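Can the machines tidy up yet?

Many of you wrote to me after the February meeting and asked the same thing in different words: when will there be a robot that does the boring work in my flat? I promised a reply for the newsletter, and I will try to give it without too much technical language.

The short reply is that a few chores are done already, and have been for years. The floor is the best known. A round vacuum cleaner does not need to understand the room, it only has to go everywhere and come back to its charger. Washing of dishes is also solved if a person puts the dishes in and takes them out, and it is exactly this putting in and taking out that remains difficult.

At Burnell we look at a job which sounds very small. Things have been left on the sofa, and they should go back to where they belong. Every parent does it in the evening without thinking. We practise it first in simulation, in a room we call Vulia, where there is a red sofa, not much furniture to get in the way, and a few objects lying on the seat.

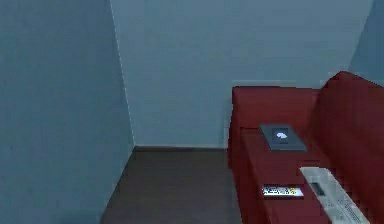
Burnell Makers' Circle | Home Robotics Group

A sofa is a worse place than a table, and I did not expect this when I joined in 2024. A table is flat and hard. A sofa has a backrest and an armrest, so the arm must come in from above or from the front, and it must not push into the cushion. The simulated seat is also kinder than a real one. On my own sofa at home a thing sinks a little and leans, and small things like to slide down into the gap at the back.

Then there is the matter of flat objects. Something thin and dark lying on the seat, like a tablet or a tray, has almost no side to hold. A person puts a fingernail under the edge or pulls it to the front of the cushion until it sticks out. Our program, which has the name Omolus, knows only the second way, and it knows it badly. In our last test it had 19 tries at a flat object and lifted it in three. Yiğit Öztürkmen was more pleased with this result than I was, as before Christmas the number was zero.

With a long object like a remote control the picking up goes better. There the question is more where to hold it. If the fingers close near one end, the other end drops and hits the armrest on the way out. We now ask the program to look for the middle first, and this small change helped more than two months of other work.

The third difficulty is not in the hand at all. Where should the thing go? A small box with printing on it can be rubbish, or it can be somebody's new game. If the camera sees the letters only as a blur, the machine has to guess, and I would not like it to guess with my belongings. Darius Oprea wants it to put every uncertain object in one basket and let the family decide. I think he is right, even if it means that the family still has some tidying to do.

So my opinion for today: a machine which clears a sofa slowly, while you are at work, and makes mistakes with a part of the objects, I can imagine in a few years. A machine to which you can say "please make the living room nice" I cannot promise to anybody.

We have room for two more people in the group. You do not need to know programming, but patience is useful. We meet on Wednesday at seven in the evening, in the Pakzad room upstairs, and whoever comes early can try to beat Omolus with the flat objects using a pair of kitchen tongs. It is harder than it sounds.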